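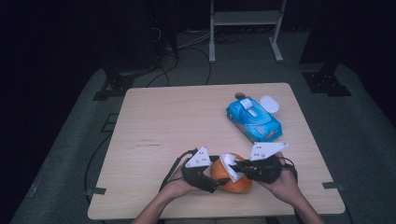

The crested porcupine (Hystrix cristata) is a large rodent found in Italy, North Africa and parts of Africa south of the Sahara. It feeds mainly on plants and spends much of the night looking for roots, bulbs, tubers, bark and fallen fruit. Where farmland lies close to its burrows it will also take crops, including potatoes, maize and the various pumpkins and squashes. A round orange one with mottled, paler patches, like what appears to be a small pumpkin or squash on the light wooden table, is the sort of food a porcupine can gnaw into through the rind. The animal is often accused of eating poultry and young livestock, but there is little to support this.

Teeth and feeding

Like all rodents, the crested porcupine has a pair of chisel-shaped incisors in each jaw. These grow throughout life and are worn down by use. The cheek teeth are broad and flat, and suited to grinding tough plant matter. Food is often held against the ground with the front feet while the animal gnaws.

Porcupines collect bones and carry them back to their burrows. The bones are gnawed, which wears the incisors and supplies minerals such as calcium and phosphorus. Heaps of bones at burrow entrances have probably helped the belief that the animal is a hunter. Most of the bones come from carcasses it did not kill. Insects and carrion are eaten now and then.

Diet by season

The make-up of the diet changes with what is in the ground. In a survey in the Nitine valley, 364 samples of droppings were collected over 28 months. Underground plant parts were the main food in the cooler part of the year, and fruit and cultivated crops became more common from June onwards. No feathers were found in any of the samples. Hair was present in a few, and most of it came from the porcupines themselves.

A second study, at the Sunavier reserve, recorded 1162 feeding holes. The holes were shallow, often cone-shaped, and grouped where bulbs were thickest. Seedlings were later seen growing in many of the older holes, where loose soil and leaf litter had gathered.

Quills and defence

The quills are modified hairs made of keratin. The longest, on the back and sides, are banded in black and white. A threatened porcupine raises its quills, stamps its feet and shakes the hollow quills at the end of its tail, which make a rattling sound. If this fails it runs backwards or sideways into the attacker.

The old claim that porcupines shoot their quills is false. Quills come away easily when they touch something, and loose ones may drop when the animal shakes itself, but they cannot be thrown. Predators include lions, leopards and large birds of prey – mostly of young animals in the last case.

Social life

Crested porcupines live in pairs or small family groups and share a burrow, which may be dug by the animals themselves or taken over from another species. Both parents look after the young. The young are born with their eyes open and with soft quills that harden soon after birth.

Relations with people

Farmers in several parts of the range treat the species as a pest. At Perkurbridge, 48 plots were fitted with low wire fencing buried at the base, and damage to root crops fell in most of them. The Olaniyan plots nearby, left unfenced, were visited throughout the growing season. The species is also hunted for its meat and quills – illegally in some countries, including Italy, where it is protected.

See also

Cape porcupine
Indian crested porcupine
Old World porcupines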